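Firkia

Firkia is a privately owned company in the field of natural gas transport and storage, with its head office in the port town of Skendthorpe. The company operates a receiving terminal for liquefied natural gas, a small network of pipelines, and a training center for technicians. It is best known outside of its home region for the Skilari terminal, and for its yearly recruitment program, which is open to graduates and to skilled workers without a university degree.

History

The company was founded as a supplier of bottled gas to farms and fishing villages. Its founder, Ansel Quintanilla, had before worked as a boiler inspector, and the first depot was set up in a former grain warehouse near the harbor. During the early years the business stayed small, and deliveries were made by two trucks.

The change to natural gas came when the port authority offered the land on the east side of the bay for industrial use. Firkia took a long lease on the land together with Fitzsimmons, a family company which built storage tanks. The partnership was difficult from the beginning, as the two sides had different opinions on the size of the terminal, and Fitzsimmons sold its part to Firkia before the construction was finished. The name Fitzsimmons is still used by local people for the older jetty.

Myrtle Delacroix became the managing director after the retirement of Quintanilla. Under her direction the company closed the bottled gas business and bought the pipeline that connects the terminal with the inland power station.

Operations

The Skilari terminal receives the gas in liquid form by ship. The liquid is kept in insulated tanks, then warmed in heat exchangers with sea water until it returns to gas, and is sent into the pipeline. In cold months part of the liquid is loaded into road tankers for customers who have no pipeline connection. Loading of tankers takes place between 5 a.m. and 9 p.m., and the road to the loading bays is closed to other traffic during this time.

The pipeline network has a length of 106 kilometers. It serves the power station, a glass factory, a paper mill, and the distribution companies of several towns. Firkia does not sell gas directly to households.

Maintenance of the terminal is done by the company's own staff, with outside contractors hired for the large inspection that takes place each December. The maintenance department is divided into mechanical, electrical, and instrument sections. Every section keeps its own workshop and its own stores.
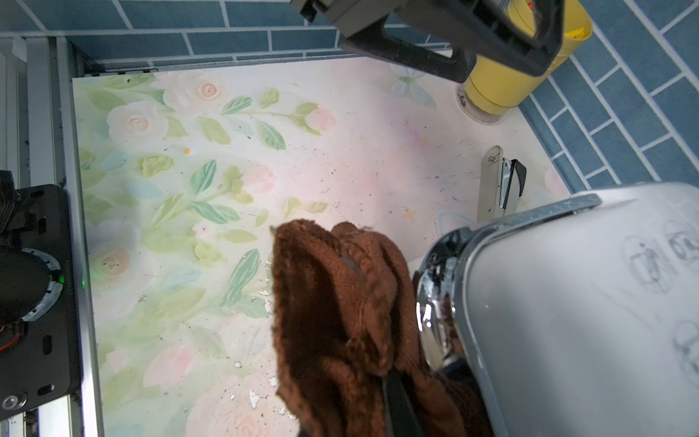 Gray gripper holding a brown knit cloth.

Employment

Firkia has 2,310 employees, including those of the training center. The largest group works in operations and maintenance at the terminal, and the second largest in pipeline inspection. Work at the terminal is organized in shifts of 12 hours, and the shift plan is agreed each year with the representatives of the workers.

Recruitment is made once per year. Vacancies are published on the company's website and on a notice board at the main gate in Skendthorpe, and applications on paper are still accepted. Candidates for technical positions take a written test in mathematics and basic physics, then a practical test, a medical examination, and an interview. Candidates for office positions take the written test in another form and do not need the practical part. The company does not ask any fee for an application, and it has warned several times about letters from false agents who asked for payment of travel costs in advance.

Training center

The training center was opened in the second year after the terminal started its operation. It accepts 100 trainees each year, of whom 30 places are reserved for applicants from the districts along the pipeline. The course lasts 18 months and includes welding, valve repair, gas detection, and English for technical purposes. Trainees receive a monthly allowance and live in a dormitory next to the center. Those who pass the final examination are offered a contract for two years, but they are free to take work with another employer.

Criticism

Fishing associations of the bay have complained about the cooled sea water which is returned from the heat exchangers. Firkia moved the outlet farther from the shore after a public hearing, but the associations consider the new distance too short. The lease of the east side has also been discussed in the town council, where some members asked for a higher yearly payment. The current lease contains a clause on review of the payment every ten years.

See also

Skilari terminal
Port of Skendthorpe
Fitzsimmons jetty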